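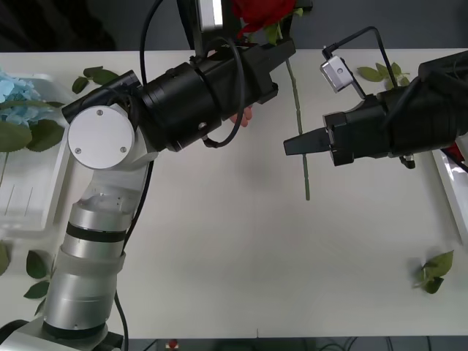 Forum durchsuchen … Suchbegriff eingeben Erweiterte Suche

Blumen sortieren mit zwei Armen: unser Datensatz wächst!

plikov_bastelt schrieb:
Moin zusammen, wir sammeln seit März Demonstrationen für unser Projekt Triltar und ich muss das jetzt mal loswerden: Kunstblumen sind ein großartiges Material zum Lernen! Rosen und Hortensien, dünne Stiele, Blätter, die überall hängen bleiben. Alles per Teleoperation mit zwei Armen, Ziel ist: jede Blüte am Stiel greifen und in die Schale legen. Stand heute haben wir 964 Episoden, davon 266 mit komplett durcheinander liegenden Stielen (die machen am meisten Spaß). Was mich interessiert: Wie viel Unordnung gebt ihr beim Start vor?

Sela schrieb:
Sehr schön! Ich würde viel mehr mischen. Wenn die Stiele immer grob in dieselbe Richtung zeigen, lernt das Modell einen einzigen Anfahrwinkel und sonst nichts. Bei uns mit Kabeln war das genau so, 36 Episoden mit gedrehtem Start haben mehr gebracht als die ganze Woche davor.

plikov_bastelt schrieb:
Guter Punkt, bei uns ist das noch ziemlich einseitig. Aus der Handgelenkkamera, Rosen und Hortensien quer über den Tisch, Stiele fast alle nach unten:

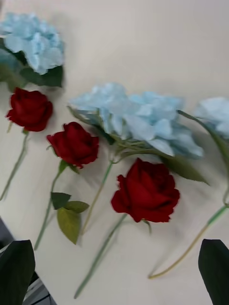

Re: Lose Blätter, wegräumen oder liegen lassen?

halasz77 schrieb:
Andere Baustelle: Ich sehe bei euch Blätter auf dem Tisch. Die würde ich vor jeder Episode einsammeln. Das ist doch bloß Rauschen, und der Operator greift irgendwann aus Versehen danach. Dann habt ihr eine Demo, in der das Ziel unklar ist.

Sela schrieb:
Da bin ich komplett anderer Meinung. Im echten Einsatz liegt immer irgendwas rum. Lieber drin lassen und die Fehlgriffe markieren.

halasz77 schrieb:
Markieren heißt aber, dass es auch jemand macht. Bei 964 Episoden viel Vergnügen ...

Hala Sfeir schrieb:
Ich mache das bei uns :-) Es geht schneller, als man denkt, wenn man beim Aufnehmen schon eine Taste dafür hat. Wir haben 2 Klassen, »sauber« und »mit Korrektur«, mehr braucht es am Anfang nicht. Und die Korrekturen sind Gold wert! Wenn der Greifer am Stiel vorbeigeht und der Operator ruhig nachsetzt, lernt das Modell, wie man aus so einer Lage wieder rauskommt. Bitte nicht wegwerfen. Zu den Blättern: Ich lasse sie liegen, auch wenn die Tischmitte sonst frei ist.
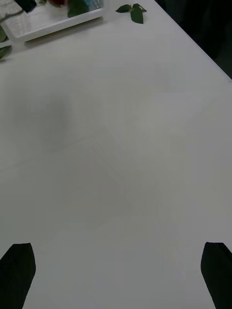 Außerdem achte ich darauf, dass die Finger am Anfang weit offen stehen und die Schale wenigstens teilweise in der Handgelenkkamera zu sehen ist. Bei weißer Schale auf weißem Tisch ist der Kontrast schwach, da hilft jede Kante und jeder Schatten.

halasz77 schrieb:
Okay, die Taste überzeugt mich. Bei den Blättern bleibe ich stur. Wenigstens einen Teil ohne aufnehmen, damit man vergleichen kann?

plikov_bastelt schrieb:
Machen wir! Ein Block ohne Blätter, ein Block mit, und die Stiele drehen wir diesmal wild durch. Ich lade die Startbilder hoch, sobald der erste Block durch ist. @Hala: liegt die Taste bei dir auf dem Fußpedal oder auf der Tastatur?

Hala Sfeir schrieb:
Fußpedal. Die Hände sind ja beschäftigt.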